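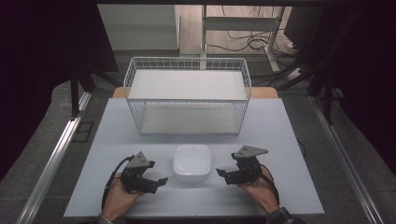
Zelness Household Handling Study
Progress report to the Eskildsen Fund, second reporting period
November 16, 2019

Dear friends at the Fund,

Thank you again for your patience with the move of our workspace, which took up most of February and a good deal more of our energy than we had planned for. We are settled now, the curtains are up, the cables are mostly where they should be, and we have a proper result to share with you, along with one or two things that still puzzle us.

You will remember the question we started from. If people do everyday tidying jobs while holding a pair of grippers, and we record what the grippers see and how they move, can a robot learn the same jobs from those recordings alone? In the first period we worked with single objects on an open table, and that went well enough that we were perhaps a little too cheerful in our last letter. This time we moved on to shelves and baskets, where the tool has to go in under one surface and over another, and where a wire wall is always waiting to catch a fingertip.

The person doing the job works with both hands at the board. We had worried that two grippers would be awkward in such a tight space, and for the first few sessions they were! People bumped the mesh, or let one hand hang idle while the other did everything. We then asked them to slow down and to use the second hand for steadying, and the recordings became much easier to learn from.
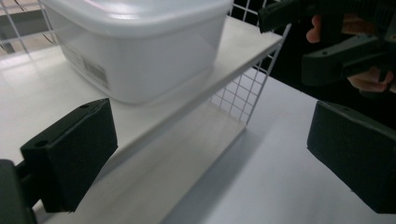

A lidded container on the upper panel, from one gripper's camera, with the second gripper at upper right.

We collected 450 demonstrations of the shelf and basket tasks and kept 400 of them for training. The ones we set aside were mostly cases where the tracking lost its place for a moment, usually when a hand came between the camera and the table. Training was done with Plirkex, the same software as before, so that the two periods can be compared fairly.

On the placing task, the learned controller succeeded in 85 percent of its trials, and we are very pleased with that. Lifting a container back off the upper level is harder. The fingers have to come in level with the shelf, and if they arrive even slightly low they push against its front edge and the attempt is over. White lids on white shelves don't help either, and we suspect the model is leaning on shadows more than we would like. We plan to vary the lighting in the next round and see what that does to it.
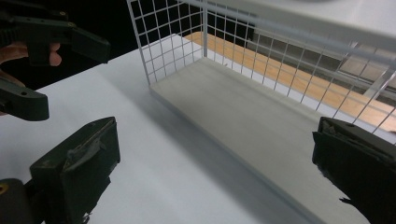
Working close to the wire basket. The grip pads on the near fingers show scuffs and fraying along their upper edges.

The grip pads deserve a paragraph of their own, as they have cost us more thought than anything in the software. A rough surface holds a smooth container nicely, but it wears, and a worn pad neither looks nor grips quite like a fresh one. We have begun writing down the state of the pads at the start of each session, and we have asked Puvodell for a tougher lining to try. Their quote came to $1953 for the full set, which fits within the equipment line you approved, so no change to the budget is needed.

For the next period we would like to finish the lighting comparison, repeat the lifting task with the new pads, and add a second style of basket with a wider mesh. We would also dearly like to have you visit and try the grippers yourselves. It takes only a few minutes to get the feel of them, and there is usually coffee.

With warm thanks,
The Zelness project team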